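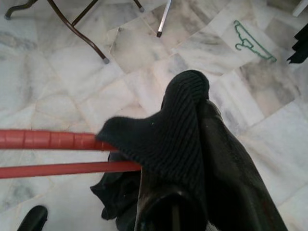
calado_kitchen
Hi all, long post, sorry in advance! I run a small catering outfit in Mernwood (mostly weddings, the odd office lunch) and I'm stuck on allergen labels for buffet service. My helper wants a printed card on every single dish, and I've always done one big sheet at the end of the table plus staff who know the food. While I typed this out at home I was also sorting laundry, one black ribbed sock folded over the red rods and its partner who knows where, so forgive me if I wander. Our next job is 200 guests with a sesame allergy at the top table. Cards, sheet, or both?

nirum99
Both, and I'd say that even for 50 guests. People don't walk to the end of the table to read a sheet, bless them, they look at what's under their nose. We print ours the night before and keep spares for last-minute swaps.

Ziad Obeidat
I'm going to gently disagree with nirum99. Cards get moved. At a lunch we did in Godville a guest slid the tahini card in front of the plain slaw to make room for her purse, and it sat there until my server caught it. I would much sooner plate the top table separately in the kitchen, cover it, and have one named person carry it out.

nirum99
Fair, but that only covers the guest you know about! What about the cousin who never filled in the form? We tape our cards to the serving dish for that very reason.

calado_kitchen
Taping, well, I feel silly for not thinking of that. Does it survive a chafing dish?

nirum99
Not on the metal, no. We clip those to the stand.

Ziad Obeidat
Clips I can live with. I still wouldn't let the sesame guest near a shared spoon, though, whatever the cards say. Spoons travel more than cards do.

calado_kitchen
Okay, so plated top table, clipped cards for everybody else, and the big sheet stays with the staff. My helper is going to be unbearable about this. Does anyone have a card layout they like, with type big enough for grandparents?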